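Home Forums Guides Classifieds Search Log in

Repairs and Spare Parts > Kitchen and household

Thread: Is it still worth repairing a Gremada bread machine?

mossy_bank
April 2026

Hello all. I have a Gremada bread machine which I bought used when we moved to Kullby. It has made a loaf nearly every second day and I am very fond of it. Now the lid does not stay closed. It lifts a little during kneading, and then the machine beeps and stops. If I hold the lid with my hand it continues, but I can't stand there for the whole program.

The shop in town told me that a repair will cost me 190 and that for 200 I can have a new one. I understand the calculation, but I do not like it. The motor is strong, the pan is good, and I would throw away a heavy machine for one piece of plastic. Has anyone here bought the lid housing separately? And is it reasonable to do it at home, if I can use a screwdriver but not much more?

ovenglove
Same model here. The lid is held by the plastic housing in the middle of the front side, and inside it there is a spring. In mine the spring was fine and the plastic was tired. I replaced it and it has worked for two winters. I say repair.

tinpan_alley
I will be the unpopular one. Take the new machine. When one plastic piece goes, the others are the same age and will follow. First the lid, then the hinge, then the buttons. I spent a whole October on a machine like this and in the end I bought a new one anyway, with a drawer full of parts I could not return.

mossy_bank
Thank you both. @tinpan_alley, which parts broke on yours after the lid? I ask because mine has no other faults that I know of.

tinpan_alley
The hinge on the left side, then the drive belt. The belt was not expensive, but you must take off the whole bottom plate, and two of the screws have a strange head.

harbor_rye
The belt is a normal wearing part, so I don't think it should be counted against the machine. You would change a belt in a vacuum cleaner too.

For parts, I know of two places. Harries sells the original ones, but slowly. Zillham sells copies, and the price is half. I have used both. The copy was a little softer when I pressed on it with my thumb, but it fit.

ovenglove
I would not take the copy for a lid. It is the place you press every day.

harbor_rye
It depends on how you press! My copy is still in place. We will have to disagree on this one.

mossy_bank
I have ordered from Harries and will write again when it is here.

mossy_bank
The part has come. I have also found an old service leaflet, so I will write the steps as I understood them, and please correct me before I start. English is not my first language, so if a word for a part is wrong, tell me that also.

1. Pull out the plug, take out the bread pan and the kneading hook. Brush the crumbs away, because they go into the screw holes.

2. Open the lid fully and remove the two screws under the front edge. Keep them apart from the others, they are shorter.

3. Push the old housing toward you and up. The leaflet says "with moderate force", and I do not know what moderate is for the person who wrote it.

4. Look over the new housing before it goes in. It is white plastic with a gray ridge down the middle and a flat flange across the lower part. Check the two small feet at the bottom end, one at each corner.

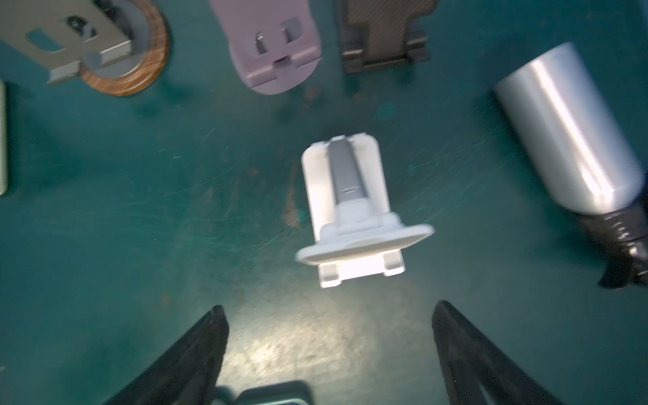

5. Put the spring in first, with the long leg to the left. Then set the housing in its place and press until it sits flat.

6. Put back the short screws, but do not tighten fully. Close the lid, see that the gap is even, and tighten then.

7. Run the kneading program with only water and flour before you trust it with a real dough.

Is this correct?

ovenglove
Very good. Only step 5: on mine the long leg of the spring goes to the right. Take a photo before you remove the old one, then you don't need to believe me or the leaflet.

tinpan_alley
And do not use a powered screwdriver. The screws go directly into plastic, and if you turn too far the thread is gone.

harbor_rye
I agree with @tinpan_alley for once. Hand screwdriver, short handle.

For step 3, warm the old part a bit with a hair dryer. It becomes less stiff and you don't scratch the lid.

crumbcounter
Sorry to ask something on the side, but does a loose lid change the bread? Mine closes, but not tightly, and the top of the loaf stays pale.

ovenglove
Yes, it can. The warm air leaves at the front. Before you order anything, lay a folded cloth on the lid (not over the vents!) for one rise and see if the dough comes up better.

harbor_rye
I would not put a cloth on a machine that heats, even for one rise. Weigh your flour instead. A pale top is often too much flour. I use 800 grams for two loaves and I never measure with cups.

crumbcounter
I do measure with cups. I will try the scale first, thank you.

mossy_bank
It is done. The spring went with the long leg to the right, so @ovenglove knew better than my leaflet. The old housing came out after the hair dryer, with a loud crack, but that was only the old plastic. I ran flour and water for the full kneading and the lid stayed down. Today there is a rye loaf in it.

tinpan_alley
Glad it works. I still think you will be back for the hinge.

mossy_bank
Maybe! Then I will use this same thread. Does Harries have the hinge also, or only Zillham?

harbor_rye
Both, but the left and the right are different parts, so look at the letter inside the hinge before you order.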